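Begehungsliste Ferienwohnungen Flasora -- Brandschutz, Stolperstellen, Elektro
Rundgang Juni, Haus Keskinen, Wohnungen im 1. OG
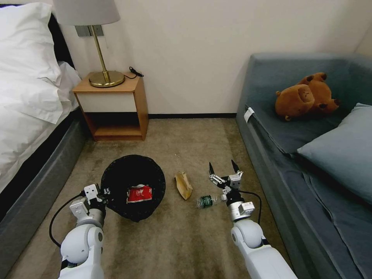

Schlafzimmer, Teppich und Papierkorb (zu Punkt 7 und 8)

Geprüft: T. Toivonen
Beginn 9:15 Uhr, Freitag. Wohnung 3 erst ab Mittag, Gäste noch drin.
Kürzel: i.O. / Mangel / offen

1. Rauchmelder Schlafräume -- i.O.
Alle Prüftaste gedrückt, alle laut. Der im kleinen Zimmer hängt zu nah an der Wand, 50 cm sollten es sein. Beim nächsten Batterietausch umsetzen, nicht vorher wieder anfangen zu bohren, während Gäste da sind.

2. Rauchmelder Flur -- Mangel
Wohnung 2: fehlt. Sockel da, Melder lag in der Küchenschublade. Wieder eingesetzt, funktioniert. Bitte in die Gästemappe schreiben, dass man beim Braten das Fenster aufmacht und den Melder in Ruhe lässt. Stand da schon mal, ist beim Neudruck rausgefallen.

3. Fluchtweg Treppenhaus -- Mangel
Kinderwagen und Schuhregal auf dem Podest. Regal gehört uns, kommt in den Keller. Kinderwagen: Familie angesprochen, wird abends reingeholt. Lichte Breite sonst ok. Handlauf oben wackelt, zwei Schrauben nachgezogen, Dübel ist aber ausgeleiert.

4. Türen, Schlösser -- i.O.
Von innen ohne Schlüssel zu öffnen, alle. Wohnung 1 klemmt unten leicht, Tür schleift am Übergangsprofil. Noch kein Mangel, aber im Winter wird das einer.

5. Feuerlöscher -- offen
Plakette in Wohnung 2 nicht lesbar, irgendwer hat mit Reiniger drübergewischt. Firma Honeo anrufen, ob die das Datum in der Liste haben. Wenn nicht, neu prüfen lassen. Löscher im Treppenhaus i.O., Sichtprüfung, Plombe dran.

6. Löschdecke Küche -- i.O.
Vorhanden. Hängt in Wohnung 1 direkt über dem Herd, umhängen neben die Tür. Wer soll da im Ernstfall drüber greifen.

7. Bodenbeläge, Stolperstellen -- i.O. mit Bemerkung
Teppich Schlafzimmer ist beige, also sieht man jeden Fleck, aber das ist Sache der Reinigung und nicht meine. Kanten an der Tür getreten und mit dem Fuß geprüft, liegt an. Läufer im Flur Wohnung 3 rutscht, Antirutschmatte drunter. Zuschnitt 200 cm reicht, liegt noch Rest bei Flirell im Lager.

8. Papierkörbe -- offen
Im Schlafzimmer der runde schwarze. Material bitte nachschauen, ich hab's nicht notiert. Für die Zimmer mit Balkon (Raucher!) will ich nur noch Metall. Kein Papierkorb unter der Gardine oder am Heizkörper, das gilt auch für die Reinigung nach dem Wischen. Aschenbecher nie in den Papierkorb leeren, Hinweis auf dem Balkon fehlt in Wohnung 3.

9. Steckdosen, Leuchten -- Mangel
Wohnung 1: Steckdose hinter dem Bett locker, Sicherung raus und Zettel dran, Elektriker bestellt. Nicht vermieten bevor das gemacht ist!! Nachttischlampe Wohnung 3 Kabel am Schalter geknickt, ausgetauscht. Mehrfachsteckdosen: zwei hintereinandergesteckt hinterm Fernseher, auseinandergenommen, lange Leiste hingelegt.

10. FI-Schalter -- i.O.
Prüftaste überall, löst aus. Danach Uhren am Backofen neu gestellt, Wohnung 2 vergessen, bitte jemand nachholen.

11. Fenster, Absturzsicherung -- i.O.
Brüstung Schlafzimmer gemessen, mehr als 800 mm. Trotzdem abschließbare Griffe im Kinderzimmer, Schlüssel im Schlüsselkasten Haken 143. Ein Griff schwergängig, etwas Öl.

12. Bad, Wasser -- i.O.
Duschmatte Wohnung 1 wegschmeißen, Saugnäpfe hart. Warmwasser nach kurzem Laufenlassen heis genug, Temperatur trägt die Heizungsfirma ein.

13. Erste-Hilfe-Kasten -- Mangel
Wohnung 2 Pflaster leer, Schere weg. Aufgefüllt, Schere fehlt weiter. Verbandpäckchen in Wohnung 3 abgelaufen, Bestellung läuft.

14. Notrufzettel -- offen
Adresse vom Haus fehlt drauf, steht nur die Büronummer. Gäste wissen die Hausnummer nicht auswendig. Neu drucken, einlaminieren, innen an die Wohnungstür.

Nachkontrolle: Punkte 2, 5, 8, 9, 14. Handlauf zusätlich, neuen Dübel bring ich mit.
Schlüssel wieder im Büro abgegeben, 13:40 Uhr
Toivonen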